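Ticket 8: plate stops above the rack and will not go down
Project: Drisum (student manipulation project, Nedstead lab)
Opened: 2021-10-25
Status: open, waiting for retest
Component: place routine

Summary

Our task is to take a plate and put it into the dish rack. The pick part has been good for us since last week. The place part is the problem. The arm carries the plate to the rack, goes to the pre-place pose, and then the program reports "goal not reached" and holds. There is no protective stop and no error on the pendant. If I press continue, the same message comes again.

What I expected: the plate goes down between the pegs and the gripper opens.
What I get: the arm holds the plate above the rack until I end the program by hand.

Steps to repeat

Start the place program from the home pose with the blue plate. Use the saved rack pose from the file of the Fairclough team. Wait for the message.

I repeated it with the speed slider lower and the result did not change. I also restarted the controller one time, also no change. 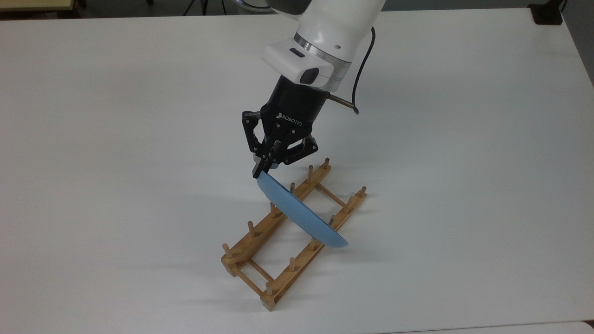
Pauline Haworth: Please check which tool center point is active before you touch the rack pose. The Fairclough file was saved in April, and at that time they had the TCP at the flange. If you load their pose with a fingertip TCP, the target height will be wrong and the planner can refuse it. Also write down your timeout value here, I don't see it in the ticket.

Thank you, I checked both. The active TCP is the fingertip one, so you are right that it does not match the file. The timeout is 500 ms. I did not choose this value, it was in the template which we received for the Overville competition.

Changes made after this comment:

I taught the rack pose again with the fingertip TCP and saved it under a new name, so the old file stays as it was. I did not change the timeout yet, because I want to change only one thing at a time.

Result: the "goal not reached" message is gone. Now the arm starts the descent, but in 2 runs the rim touched a peg and the rack moved a little on the table. I stopped the program both times. My opinion is that the angle of the plate is now the main problem. The routine takes the wrist angle from the pick and does not correct it for the direction of the rack. When the rack is turned, the plate comes to the slot crossed.

I tried to rotate the last wrist joint by hand in freedrive to find a better angle, with the plate still in the fingers. This is slow work, but it gives a number I can put in the program. 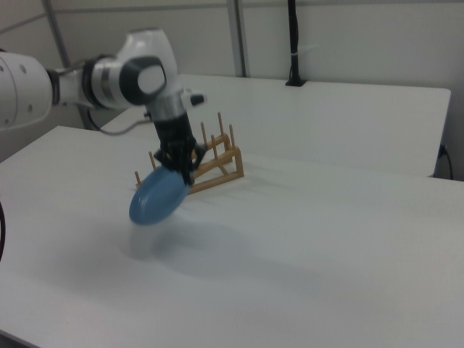 Could you add the rack direction as a variable and not as a fixed number? In Overville the judges will place the rack themselves, and if the angle is typed into the program you will have to teach everything again at the table. I would also make the approach start higher, then correct the wrist, then go straight down.

I agree with this and I will do it. For the next test:

- variable rack_yaw, read once before the pick
- wrist correction at the higher approach point
- straight descent in the base frame, slow speed
- timeout stays the same until the angle is solved

One question is still open for me. If the plate slips in the fingers during the carry, the wrist angle will be correct but the plate angle will be wrong, and I have no check for this. I will look in the log at the gripper width before and after the carry and attach the values to this ticket.

Please do not close.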